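Changes to the Shared Laundry Service at Malness

Last updated: April

The laundry room at Malness reopens this month with new dosing equipment and a revised load limit. The four older washers have been replaced with Bindetti units, which weigh each load before filling and set the water level accordingly. Loads over the limit will not start. Residents should split large bedding between two machines.

Detergent is now dosed automatically for all programs. Do not add powder to the drawer – it clogs the feed line and the machine will lock until it is flushed. Fabric softener may still be added by hand, up to 67 ml per load.

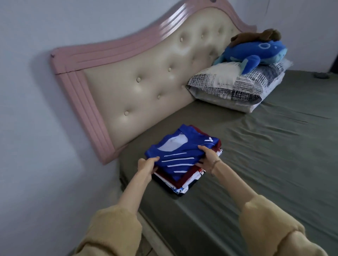
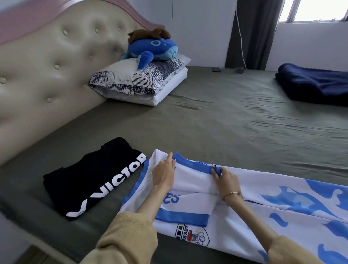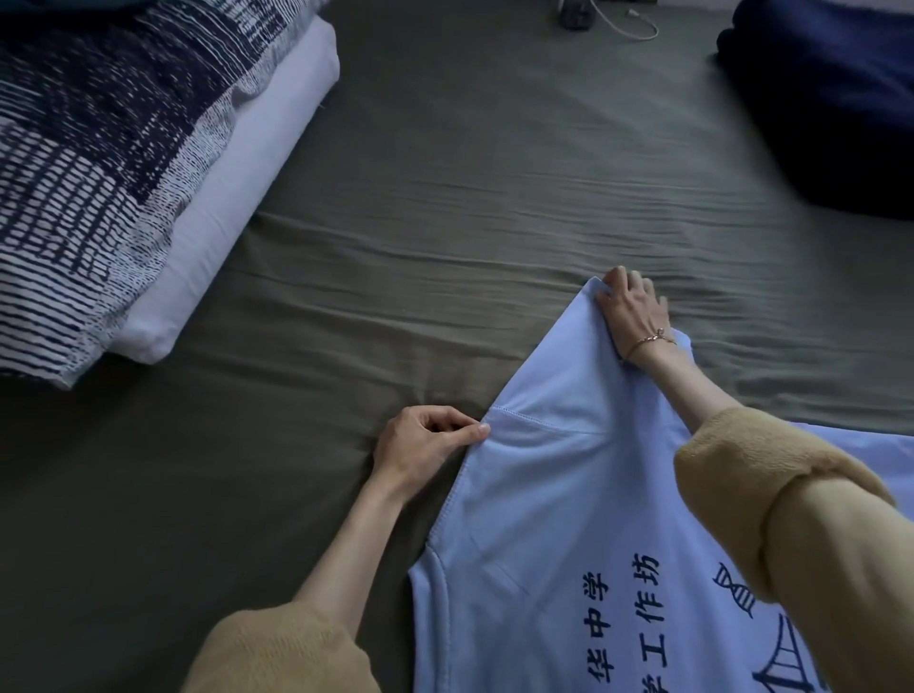
Sportswear and other synthetics should go on the low-temperature program, which runs for 33 minutes with a reduced spin. Turn printed garments inside out and leave them out of the dryer. Cotton sheets and duvet covers can be washed at the standard setting and dried on medium. Duvets themselves are too bulky for the drums and should be taken to a commercial laundry.

Booking moves to Wikbridge. Each apartment can hold two slots at a time, and a slot is released if the machine has not been started within 13 minutes. Existing paper bookings will be carried over.

The old coin boxes have been disconnected. Charges now appear on the monthly utility statement, listed by program. Faults should be reported through the booking page with the machine number and the code shown on its display.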